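Run the Wire: In Praise of the Plugged-In House

I spent one January pulling network cable through a house built long before anyone thought of such a thing, and I would like to talk you into doing the same.

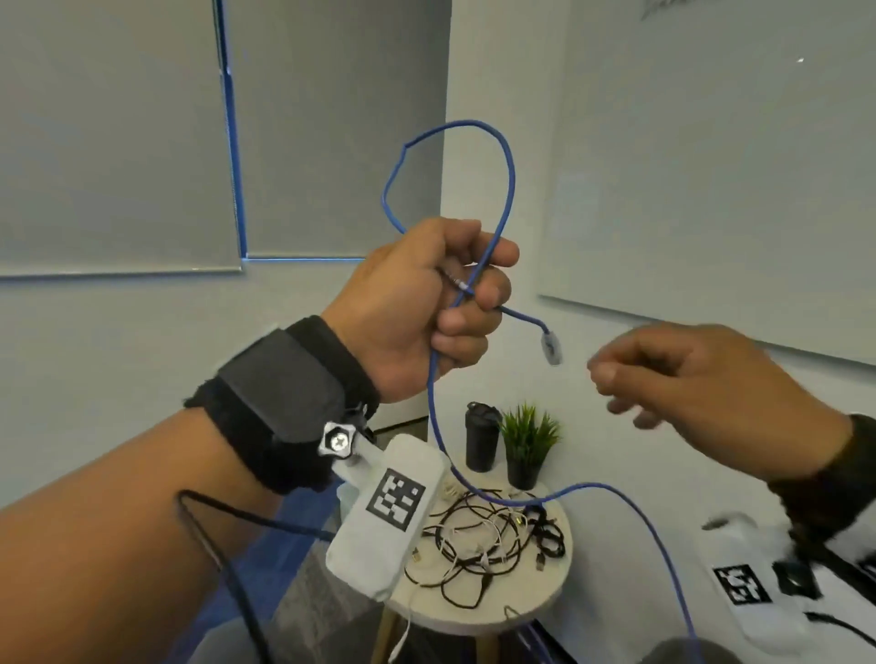
My case is simple enough. We have let ourselves believe that wireless is the grown-up version of the internet and that wires are what we put up with until it got good. I believed it too. I bought the routers with the antennas, then the little pods that talk to each other, then a second set of pods when the first ones stopped talking. And all that time the thing I wanted was sitting on a spool at the hardware store.

The house is on Pringle Street, two floors and a basement, 1,265 square feet by the county's measure, with plaster walls that eat a radio signal for breakfast. My desk is in the back bedroom. The router was in the front room, where the line comes in. Between them are a chimney, a cast iron tub and a closet full of winter coats, and every video call I took in that bedroom had the same moment where my face froze with my mouth open. My sister-in-law Elżbieta Dudek keeps a folder of them. She is a patient woman, but she finally asked why I didn't just run a wire, and I gave her a long answer full of reasons that fell apart while I was saying them.

So I ran a wire! And then I ran six more, because once you have the drill out and the basement ceiling tiles down it seems silly to stop. That makes seven runs: the desk, the TV, my daughter's room, two in the kitchen (one of which I have still found no use for), the workbench, and one that goes up to the attic and waits there for whatever comes next.

I know the objections. Phones don't have a jack. Tablets don't either, and a lot of laptops now need an adapter that costs more than it should. Fine. I am not asking anyone to tether a phone to the wall. But think about the things in your house that never move. The television has been in the same spot since you moved in. So has the desktop computer, the printer, the game console, the box that backs up the family pictures. Every one of them is shouting across the house for a turn on the same crowded air that your phone needs. Put them on wires and the phone gets better too, which I hadn't expected and which pleased me more than anything else in the whole project.

Then there are renters, and this is the objection I take most seriously. You can't drill holes in somebody else's plaster. You can, though, run a flat cable along a baseboard and under a door, and you can take it with you when you go. My friend Sofia Abreu did this in a third-floor apartment in Drullon with one long cord and a bag of 24 clips, and it took her an evening. She has moved since, and the cord moved with her. Try that with a house full of pods that want a new account and a new app every time they see a new front door.

The money surprised me as well. I had a quote from an outfit in Radau for $875 to put in what they called a whole-home wireless solution, with a monthly fee on top for "network care." My cable, jacks, wall plates, a plain switch with no lights that blink in code, and the tool that squeezes the plugs on came to well under half of that, and there is no fee. Cable doesn't need care. It doesn't get updates in the middle of the night. It will not be discontinued.

I'll admit the work is fiddly. There are eight thin wires inside each cord, and they have to go into the plug in the right order, and my first few plugs went straight into the trash. I have big thumbs. I learned to slide the boot on before the plug and not after, a thing I had to learn more than once. But it is good work, the kind where you can feel yourself getting better at it over a weekend, and there's a small tester that lights up green from one to eight when you've done it right. I did a little dance in the basement the first time.

What I like most is that I understand it now. When something stops working I can follow the cord with my hand from one end to the other. With the pods I had an app that said everything was excellent while nothing would load, and a help line that asked me to unplug things and plug them back in.

Builders should be doing this for us. A bare stud wall is the easiest place in the world to run cable, and it costs next to nothing on the day the electrician is already there. Yet a new development, Zostent Heights, went up near us last year without a single network jack in any bedroom – I asked at the open house, and the agent told me people don't want them anymore. I think people would want them very much if they spent one week in a house that had them.

If you're about to open a wall for any reason, a leak, a new outlet, a bathroom fan, put a cable in before you close it up. Put in two. Leave some slack at both ends and write on the jacket where it goes, in marker, in letters big enough to read by flashlight.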